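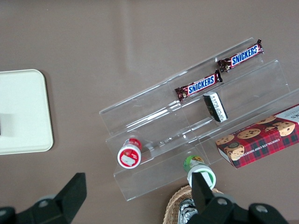 Fig. 1. Three-step clear riser, mixed confectionery. Two Snickers bars end to end on the top step.

Unit 2: Tiered display on the small counter

Load a riser from the back step forward. Flat bars go at the rear, where the height keeps the wrapper print readable. Short upright packs go on the middle step. Cylinders laid on their sides need a front lip, or they roll. 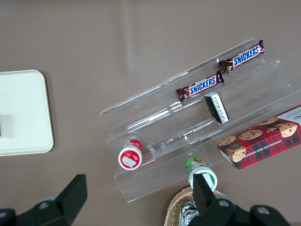 Spacing is set by the hand, so leave a finger's width between neighbors. The Mikitthorpe exercise uses a counter plan of 169 cm by 33 cm; mark the riser footprint on it before placing stock. Set the long axis diagonal only if customers approach from one side.

Food served from a tray is planned separately. Bottled drinks take a stepped rack of their own, tallest row at the back. Bagged fried snacks go in a wire basket, in no more than 2 layers.
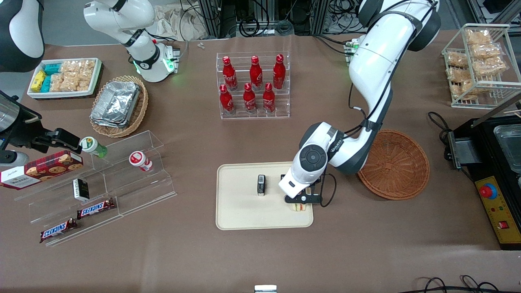
Adalberto Godoy objected that a separate drinks rack costs more counter than it earns, and that at Hoekstra he would sooner drop the bagged snacks. Both layouts are accepted in the assignment if the plan is drawn to scale.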